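Resources > Good practice > Interviews
Print this page | E-mail this page

House rules for two-arm work

Bastian Frerichs wrote the bench rules at Viscombe, and most of them fit on one sheet. The first covers who may start a run. "One operator per bench, named on the sheet. If that person leaves, the arms stop."

The second is about objects. Everything gets an entry in the log before it goes on the table, groceries included.

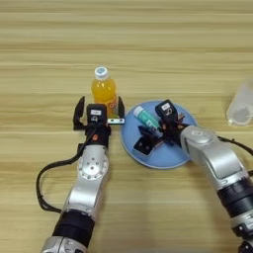
Two arms at the bench, with juice, a plate and a tube.

Frerichs keeps cables on the outer side of each arm and has them checked every 1,000 cycles. "A cable that catches will spoil a whole morning," he said.

Bottles stay capped. He won't bend on that one, even for a short demo. 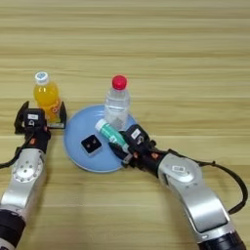 The log has 189 entries so far, and three of them are near misses. He reads those aloud to new staff. "I'd sooner they heard it from me than found out at the bench." The Fumitz site began using the same sheet in June, with its own colour code for the stop buttons.

Contact us | © Dretuta | Back to top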